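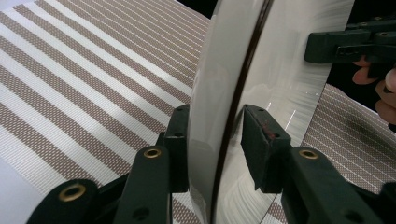
Figure 6.1 A glossy light surface with a thin dark rim line, in front of a striped woven surface.

Chapter 6
Lettering and Layout for House Signs

After studying this chapter you should be able to choose a letter height for a given reading distance, to divide a sign face into lines, and to prepare an order sheet which the engraver can follow without calling the customer.

6.1 The sign and its reader

A house sign is read by a person who is moving. The driver of a delivery van looks at it for a very short time, often from the wrong side of the street, and he wants only the number. A guest on foot comes nearer and has time for the family name also. The designer must decide first which of these two readers is the more important, and only then open the catalog of typefaces.

In the workshop of Oldřich Tóth in Istlow, where I learned the trade, every order began with a walk. The apprentice went to the house, stood on the opposite sidewalk and wrote down the distance to the door. For a distance of 40 feet we cut the number 5 inches high. This was more than the customers usually asked for, and many of them complained when they saw the paper pattern. We left the pattern taped to the wall for a few days, and most of the complaints stopped.

6.2 Number, name and street

The number takes the first place. It can stand above the name or to the left of it, but it should always have clear space on each side. The street name is the smallest of the three and may be left out if the house has a street sign at the corner.

Long names need special care. On the sign for the Giannakopoulos family the name would not fit on one line in the same letter size as Filetti, the neighbor at the same entrance. Danica Ondrejka, who drew both signs, chose a narrower typeface for the two names together. If only the long name is made narrow, the pair looks like it was ordered in two different years.

6.3 Margins and borders

A border makes the sign face smaller. Beginners draw the text first and add the border afterward, and then the letters almost touch it. Draw the border first. Measure the margin from its inner line, and place the screw holes before any lettering is drawn.

The work sheets in this chapter use the Padidov apartment house, which has 6 doors on one courtyard. Copy the plan of the courtyard into your notebook now, as you will need it in Section 6.4.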